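When did a clinic's waiting room become part of the treatment? I spent 40 minutes in one in Nunbridge this March, waiting to have a small lump looked at, and I had time to admire the water wall, the orchids and a coffee machine with more settings than my car.

The brochure told me the reception area had been "reimagined." It gave the surgeon, Kourosh Bakhtiari, one line, near the parking directions.

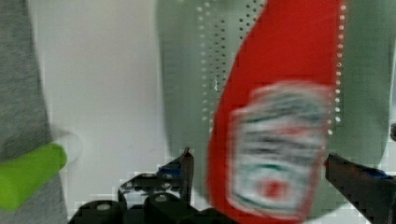

I have nothing against a comfortable chair. But I'd trade the orchids for a sheet of paper saying how many of these procedures the place does in a year, and how many of those patients come back with a problem. When I asked at the desk, I was offered a cucumber water.

My friend Banafsheh Babaei had her eyelids done at the Rostami clinic, in a room she swears was last painted under a different government. They handed her a page before she'd sat down – 252 of these operations last year, 8 needing a second look. She paid 4,000 dollars and knew what she was buying.
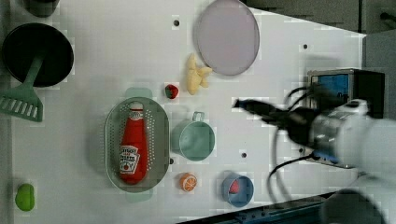
My own quote came to 2,504 dollars, with a line for "facility experience." I asked whether I could skip the experience and just have the lump out. The woman at the desk said she'd check – and gave me another brochure.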